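4. Rules for recording and reviewing simulated episodes

Anyone who has spent an afternoon scrolling through other people's simulation data will know how quickly good intentions fall apart. The rules in this section grew out of our own untidy folders at Prunville, and we offer them with some affection for everyone who had to live without them. Of the 241 episodes we first reviewed, more than 60 had to be set aside for reasons that a short written rule would have caught.

4.1 Every view is kept

A view that shows only the open gripper against a plain background is still part of the episode, and it stays in the record.
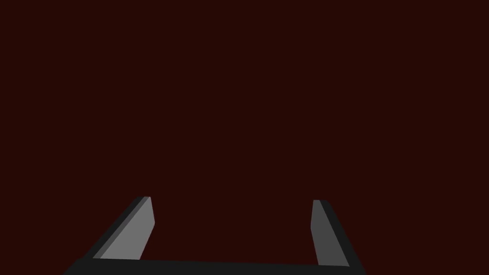

4.2 Close views are judged together with wide ones

Reviewers should open a close view and a wide view of the same setup before writing anything down. Piyumi Weerasinghe, who drafted this rule, asked that sharp items get their own line in the review sheet – a blade near the work area is easy to pass over when one is busy with the thing to be picked up.
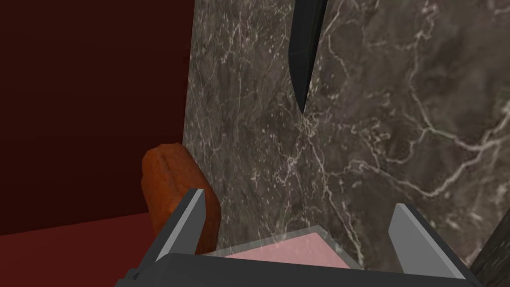 We also ask reviewers to leave a field blank when they are unsure, and to come back to it on another day. It feels slow at first, but the Dirnham team told us they grew rather fond of it.

4.3 The floor belongs to the workspace 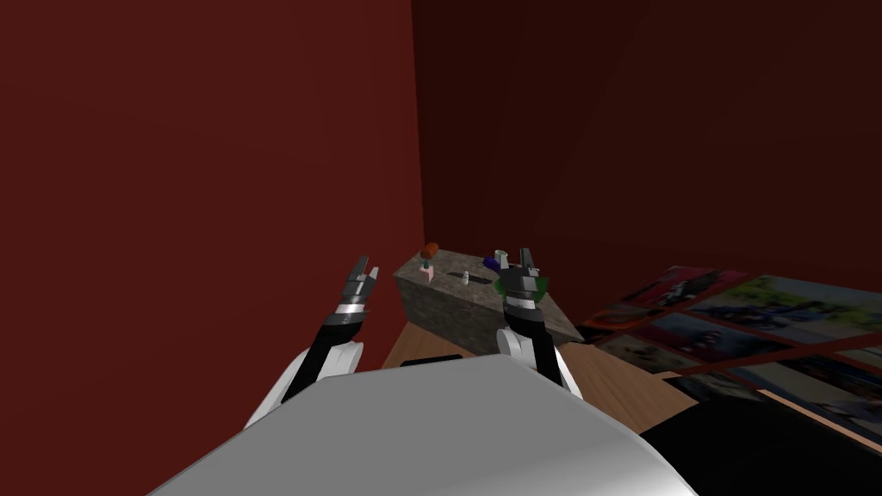 Our early drafts, like the Keskin checklist we borrowed from, spoke only of the surface on which a task takes place. That left out anything lying on the floor nearby, such as the thin black object in front of the stone block in Figure 4, and two reviewers could quite reasonably disagree on whether to list it. We now list it.

4.4 Both arms are reported 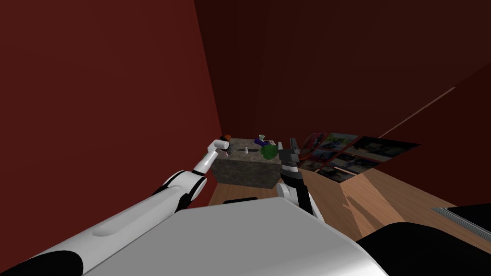 Oğuzhan Karakaya argued, patiently and over several weeks, that a review should give the position of each arm even when the task needs only one. He won us over in September. With the left gripper over one corner of the table and the right one upright beside the opposite edge, a single line about "the arm" would serve a later reader poorly.

Figure 4. Views of the simulated room used in Section 4.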